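Home Overview Hardware Recording Playback Results Downloads Contact

4. Recording a hand demonstration with wrist markers

This section explains how to record demonstrations with the Clivon head camera and the two wrist marker cubes. Please finish Section 3 (camera calibration) before you start. If you changed the lens, or if the camera was dropped, calibrate again.

The method needs no robot during recording. A person does the task with his or her own hands, and the head camera sees both cubes. From the coded patterns we compute the position and direction of each wrist. Later, this wrist path is fitted to the two arms of the robot. The fingers are not tracked by the cubes. Finger closing is estimated from the image in a separate step, described in Section 6.

4.1 Before you put on the equipment

1. Charge the head camera fully. One full charge gives over four hours of recording.

2. Wipe the faces of the cubes with a dry cloth. Do not use alcohol, it makes the print gray after some weeks.

3. Look at the corners of each printed pattern. If a corner is peeling, replace the full cube. Do not glue it back by hand, as the pattern will sit at a different place than the one in the calibration file.

4. Choose a shirt with short sleeves, or roll the sleeves up above the elbow. Long sleeves slide forward and cover the lower face of the cube.

Caution: Do not wear a watch or bracelet under the cube. The cube must sit directly above the wrist bone, and a hard object under it will let it rock.

4.2 Putting on the cubes

1. Put the left cube on first. It must be on the back of the wrist, with one face pointing away from the skin.

2. Close the strap until the cube does not turn when you shake your hand. You should still be able to bend the wrist fully.

3. Lead the cable along the forearm toward the elbow. Leave a small amount of slack at the wrist.

4. Do the same with the right cube.

5. Bend and turn both wrists. If a cable pulls at any position, give it more slack.

Caution: Cables that hang low can catch on chairs and table legs. Walk slowly, and keep the loops away from your feet.

Note: Left and right cubes have different codes. If you exchange them, the software will still record without any warning, but the two paths will be exchanged in the file. It can be repaired afterward with the swap option in Citby, our conversion tool.

4.3 Checking the view

Put on the head camera and open the live view. Hold your hands in front of you as if you carry a tray. Both cubes must be inside the picture, and at least one coded face of each cube must be readable. Two faces are better, because with one face the direction of the wrist can jump between two solutions.

The lens is very wide and the image is strongly curved near its edges. This is corrected in software. Still, the marker position is less exact near the edge, so try to keep the work in the central part of the view. Look down at your hands with the head, not only with the eyes. New users often forget this, and the cubes leave the picture at the bottom.

For tasks with a box, hold the box in front of the body and tilt your head until you see into it. The small object inside and the hand that takes it should both be visible at the moment of contact.
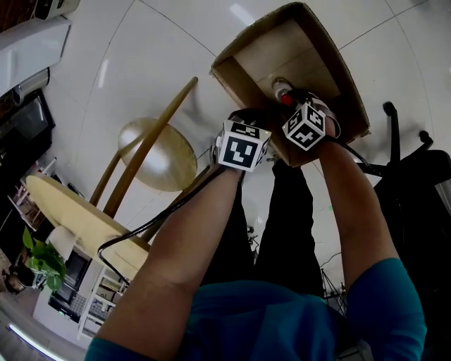 Can I record in a normal room, or do I need an empty laboratory?
A normal room is fine and we prefer it. Furniture and other objects in the background do not disturb the marker detection. What matters is even light on the cubes, so avoid direct sun and strong lamps that shine straight on a coded face.

4.4 Recording

1. Start the recording in the Clivon panel. Wait for the short tone.

2. Hold both hands still for four seconds. This part is used to estimate the noise of the markers, and the software removes it from the final path.

3. Do the task once, at a calm speed. Do not stop in the middle to correct the grip. If the grip fails, continue with the next try and mark the first one as failed.

4. Return both hands to the start position and stop the recording.

5. Write the task name and the result in the notes field. A file without a task name is not accepted by Citby.

Note: Failed tries are useful for us -- please do not delete them. They are kept in a separate folder and are used only for testing.

Caution: Never touch the cubes during a recording. If a cube has moved on the wrist, stop, fix it, and start a new file.

4.5 Checking the result

Open the file in Citby and choose Show Wrist Paths. You will see one line for each hand. Short gaps are normal when one arm passes in front of the other. Gaps up to six frames are filled automatically. Longer gaps are shown in red and must be accepted or rejected by hand.

If the line shakes but has no gaps, the usual reason is a loose strap. If it jumps to a mirrored direction and back, only one face of the cube was visible. Both problems are easier to avoid than to repair.

4.6 What we measured with this method

In the Pevetti study we collected 225 demonstrations of taking an object out of an open box. After the automatic check, 27 of them were rejected. Most of the rejected files had a long gap on the right hand at the moment when it went into the box, where the wall of the box covered the cube.

We tried two ways to reduce these gaps. A higher position of the cube on the forearm gave fewer gaps, but the wrist direction became less exact, and we do not recommend it. Holding the box a little lower and tilting it toward the face worked better. This is the posture used in all recordings since September.

The same files can be used with the Sfakianakis arm model, but the shorter forearm of that model needs a different scale value. See Section 7 for the table of scale values and for the limits of each joint.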